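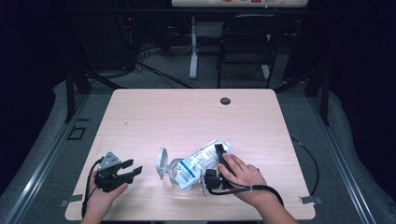 Have you ever opened a pack of wipes, gone back a week later, and pulled out something as dry as a napkin? I have, and it bugged me enough that I started looking hard at lids. Lots of floppy packages have a stiff plastic lid on them, and a lid is a cleverer little thing than it looks. The one on the table is round and white, and it's the flip kind, tipped up on its edge beside a crumpled white package with blue printing. There's a clear plastic ring lying right up against the end of the package, too. Rings and lids are easy to miss when you're in a hurry to get at what's inside!

So what does a flip lid do? Mostly it fights with air. Air is always moving around, and it loves to carry water away. When a puddle disappears from the sidewalk, the water hasn't gone down a secret drain (well, a bit of it may have soaked in). Most of it floated off as water vapor, which is water in tiny bits too small to see. Grown-ups call this evaporation. The same thing happens to a wet wipe, a sponge, or a slice of bread you forgot on the counter.

A lid shuts the door on all that. The vapor gets trapped inside the package and has nowhere to go, and the wet stuff stays wet. It works the other way around with crackers. Crackers start out dry, and the lid or clip keeps damp air from sneaking in and making them bendy. Yuck.

Now for the hinge. Look at a flip lid at your house, maybe on the ketchup or the shampoo. Often there's a thin strip of plastic joining the top to the bottom. That's called a living hinge, even though it isn't alive at all. It's the same plastic as the rest of the lid, only much thinner, so it bends easily. I opened and closed our shampoo lid 50 times while I was waiting for the bath to fill, and the hinge was just fine. My arm was the tired part.

Want to try something? Get 2 paper towels and wet them both. Put one in a jar with the lid on tight and leave the other one on a plate. Go to bed. Feel them both in the morning, and then leave them another day and feel them again. I used a yogurt tub the first time and forgot to push the lid all the way down, so do check yours.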